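"First the pen goes in the box, then we talk about the kitchen"
Ľubomír Holub of Hamix on why household robots still learn slowly 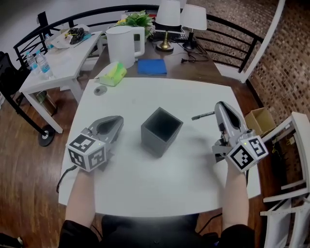

Work at the table: two hand-held grippers, an open box and a black marker pen.

When I ask Ľubomír Holub if a machine can already tidy a home, he does not answer at once. He looks for his cup, moves some papers and puts the cup down again. "You see, I have just done four chores," he says. "For a machine each of these is a project."

Holub leads a small group at Hamix which collects examples of hand work for robots. A person holds a gripper in each hand and does an ordinary task with them, and the movements are recorded. The white cubes on the back of the grippers carry printed black-and-white patterns, so that a computer can follow where each tool is in the room. Later a robot arm must try to repeat what the person did.

The tasks sound very modest: put a pen in a box, pull a tissue, fold a cloth. I ask if this is not a little disappointing after so many years of promises. He shakes his head. "A pen is difficult. It is thin, it rolls, and it lies at a different angle every time. My daughter could do it when she was 2. I do not have a robot which does it as well as her."

How many examples does one such task need? According to Holub, his group began with 40 and the result was poor. Now they record 2000 for a task before they judge it. "And then somebody changes the lamp, there is another shadow on the table, and we must look again at everything," he says.

I spoke also with Belmiro Bettencourt, who manages the packing hall at Meireles and has followed such trials for some time. He is less patient. In his hall the machines already lift and carry, but small mixed goods are still packed by people. "I was told in December that the arm is ready," he says. "It was ready for the boxes they brought with them. For my boxes it was not ready." He would buy one tomorrow, he adds, if it could work a full shift without a person standing next to it.

Holub knows this complaint and finds it fair. He thinks the shop floor will come first all the same, as the goods there have a fixed place and the light is always the same. In a home there is a kettle today where yesterday there was a folder, and cables run everywhere. "People live in a home. They do not arrange it for us."

Would he let a robot wash his own dishes? "The plastic ones, yes. The glasses of my grandmother, no." And ironing? Here he laughs for the first time. He hates ironing, he says, and would accept quite a bad robot for it.

Before I leave, I ask to try the grippers myself. They are lighter than I expected. I need several attempts to pick up a pen, and Holub asks me to go slower.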